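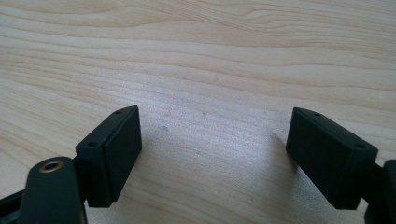
Section 4: Maintenance of the hand gripper

The gripper has two fingers, and each one ends in a black pad block. There are two small screw holes on the sloped edge of every block. On the left side one can also see the brass-colored bushing in the rounded end of the lever arm, where the arm turns.

Our group took over the tool on 8/7/25 from Kolbrún Skov. The service sheet had only one line, so we wrote a new one together with Elias Twal.

Before each session we open the fingers fully and wipe both pad faces with a dry cloth. Then we close them slowly on a 5 mm gauge plate. If the plate can be turned by hand, the pads are not parallel and the block must be set again. We loosen both screws of the block, press the pad against the plate, and tighten the screws in turns.

The bushing is checked every 20 hours of use. We hold the arm near the pivot and move it sideways. In the first period we logged 34 sessions, and the left arm had too much play in two of them. Yolanda Herrero thinks the bushing from Lirnent is slightly too large inside. We could not measure this well with our caliper, so the question stays open until October.

Spare screws are in the drawer marked Irko.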